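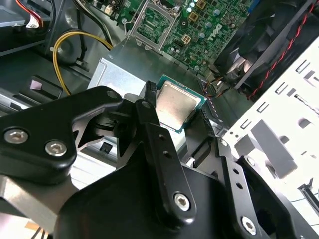
Can robots do chores at home or on the shop floor yet?

Some of them, slowly, and with a person close by. Simple pick-and-place jobs are within reach of the machines tested this year, while work that calls for a light touch or a quick change of plan still belongs mostly to people.

Sorkora Publishes Results of Household and Repair Bench Chore Trial

MARNANO, June – Sorkora, an independent testing workshop for service machines, today released the results of its first chore trial. The trial put robot arms to work on everyday jobs from two settings, a furnished apartment and a computer repair bench, and recorded how often each job was finished without a person stepping in.

Sorkora ran 1000 attempts in all. Of these, 492 were completed with no help. The remaining attempts were stopped by an operator, ran past the time limit, or ended with the job done wrong.

The household list included moving cups from a rack to a shelf, folding hand towels, sorting silverware, and wiping a counter. The repair bench list included removing side panels, unplugging and replugging cables, swapping memory, and putting a processor into an open desktop computer.

Cups and silverware gave the best results. Towels gave the worst in the apartment. The arms could pick up a towel by one corner, but finding the second corner took most of the time allowed, and many folds had to be started over.

On the repair bench, side panels went well once the screws were out. Cables were harder. A wire bundle does not stay where it was on the last machine, and a plug that is tilted slightly will not go in. Operators stepped in on cable jobs more often than on any other bench work.

Processor installation was the most closely watched job on the list. The chip has to be held by its edges, lined up with the socket, and set down flat with no sideways movement. The contact pins inside the socket bend easily, and a bent pin can mean a new motherboard. For that reason Sorkora set a strict rule for the job: an attempt counted only if the chip was seated the right way around and the pins passed inspection afterward. Closing the load plate was scored as a separate step.

The arms were able to hold and carry a processor in most attempts. Lining it up was less reliable. Fingertips can block the view of the chip's edge at the moment it matters, and several attempts were stopped just above the socket by the operator.

Speed was also measured. A trained technician at the same bench finished each of the listed jobs faster than the arms did. The gap was smallest for cups and largest for towels and cables. Sorkora notes that speed matters less in a home, where a machine might work while people are out, than at a repair counter with customers waiting.

A second part of the study looked at setup. Each arm needed roughly 2 hours of preparation before it could start a new chore, including mounting, calibration, and practice runs. Moving the same arm to a different table meant repeating part of that work. Sorkora considers setup time the main reason a small shop would hesitate to use one today.

Based on the results, Sorkora offers the following guidance for shop owners and households.

Repeated jobs with rigid objects are reasonable to try now, provided someone is nearby to stop the machine.

Jobs with cloth, loose wires, or parts that are easily damaged should stay with people, or be done by a machine only on scrap equipment.

Buyers should ask to see a full run of attempts on their own chore before paying for anything. A short demonstration video does not show how many tries came before it.

The next round of the trial will add loading a dishwasher, bagging groceries, and replacing a case fan. It will be carried out with Khosravi, a parts refurbishing shop that will supply used desktop computers for the bench work.

The full report, including the score sheet for every chore, is available from the Sorkora front desk in print and as a download. Shops that would like to suggest a chore for the next round may send a short written description by mail or through the contact form.

About Sorkora

Sorkora tests service machines for small businesses and households. It is based in Marnano and does not sell or lease the equipment it tests.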